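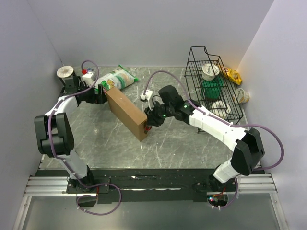

Two-arm hold on the cardboard box, left and right grippers at opposite ends. Rack to the right.

February 9, 2021
Bench 2, Lurnetti two-arm kit, loan unit

Second week with the Lurnetti and I'm still finding excuses to go back to the bench after dinner. Notes are for me, for Madhu, and for Jörg when he has to decide whether we keep it (loan runs out in March).

Setup as it stands: both arms bolted to the black plate at the front, rails running out to the sides, gray marbled top behind. I moved nothing on the plate today. The props are the grocery set Madhu put together - snack bags, yogurt cups, the lidded cup with the brown speckles, the box, the wire rack. She wants everything to be stuff you could find in a kitchen, and I've come around to that. The foam cubes that shipped with the kit told us very little.

Box work first. The task is: both grippers take the box by its ends, lift, turn it, set it down. On one arm this is a miserable job, the box swings or the cardboard buckles. With two it's lovely! 50 tries this morning with the stock settings, 42 clean. Of the eight bad ones, five were the left gripper closing early and shoving the box toward the right arm before the right had hold of it. Two were dropped on the turn. One I stopped myself, didn't like the sound of it (nothing wrong when I checked, probably me being jumpy).

Changed the close delay on the left side to 70 ms and ran ten more. All ten good. Small sample, but the shove is gone as far as I can see. Devendra, if you're reading this, the setting is under Pair and not under Gripper, which is where both of us looked.

Grip force: leave it on the second step for cardboard. Third step dents the ends. First step holds until you turn.

Rack work after lunch. Yogurt cups go in fine, though they tip over on the way down more often than they stay up. Doesn't matter for the score, we only ask that they end up inside. Rounded things are easy. Snack bags are the hard case and I'd say they are still the interesting part of this whole review: if the bag is lying flat the fingers slide over the top of it, and if it's crumpled they pick it up first time, nearly every time. Ravindra thinks softer finger pads would fix it. Westodby sells a set that is supposed to fit, I've asked for a price.

Cables. My one real complaint. The purple ones need a lot of slack for the elbows to fold back the way they do, and the slack has to go somewhere. Right now they loop over the tops of the arms and hang down in front of the plate. The right one makes a big arch over the table when that arm reaches across, and I keep watching it when I should be watching the box. Lurnetti has a clip kit, not included. At this price it ought to be in the carton. Magdy offered to print some clips - yes please, wide ones, and nothing that pinches at the wrist.

Software: the pairing screen is the best thing they've done. You teach one arm, mirror it, then nudge the second one by hand until it suits the object. Took me 11 minutes to get the box lift from nothing, and I had the manual open for only the first couple. The Skallunard unit we had last year took most of an afternoon for the same thing, and that was with Jörg helping.

Logs: 664 runs on the counter since it arrived, 182 of those today counting the aborted ones. No faults logged. Right wrist lights have stayed green all day. I did export the log twice, and the second file came out with the time column shifted by an hour. Have written to their support and will paste the answer in when it comes.

Asked the Mishra people whether they'd let us try their two-arm set on the same props. They're willing, date not fixed. Madhu would like it on bench 3 so we can run both side by side without moving the rack around.

To do
- repeat the box lift at 70 ms, full 50 this time
- flat bags: try coming in from the side, low, before spending money on pads
- taller box? Ravindra has one from the printer paper
- clips (Magdy)
- ask Lurnetti if the loan can stretch to the end of March

Where I am on it so far: I'd keep it. The box turn alone sold me, and I haven't touched the handover routine yet. That's first thing tomorrow, with the speckled cup if Madhu will let me risk the lid.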